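3.2. Coordination des horaires aux nœuds de correspondance

L'étude porte sur deux lignes d'autobus, Lukex et Soser, qui partagent un tronc commun de 11 arrêts avant de se séparer à la gare de Poltport. En soirée, chacune circule à un intervalle de 60 minutes. Les grilles ayant été établies séparément, les départs s'y succèdent à quelques minutes d'écart, puis le tronc commun reste sans desserte pendant près d'une heure.

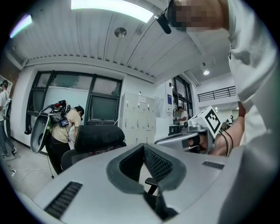
Quel gain peut-on attendre d'un simple décalage des départs ?

Un décalage d'une demi-heure de la ligne Soser ramène l'intervalle sur le tronc commun à 30 minutes, à nombre de courses constant. Le temps de battement au terminus de Guo doit toutefois être revu, le véhicule y attendant jusqu'à 11 minutes supplémentaires.

La grille modifiée a été simulée sur 100 soirées d'exploitation, à partir des relevés de novembre. Les voyageurs à destination des branches ne tirent aucun bénéfice de la mesure, leur ligne restant unique.

Figure 2. Vue prise en plongée : deux préhenseurs tenus à la main.

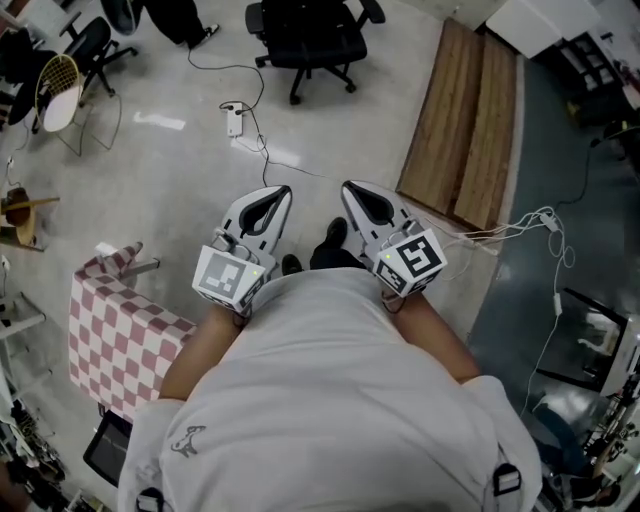
Il convient par ailleurs de distinguer les correspondances garanties de celles qui sont seulement indiquées à l'horaire. Les premières imposent une attente au conducteur et propagent les retards vers l'aval ; leur traitement fait l'objet de la section 3.3.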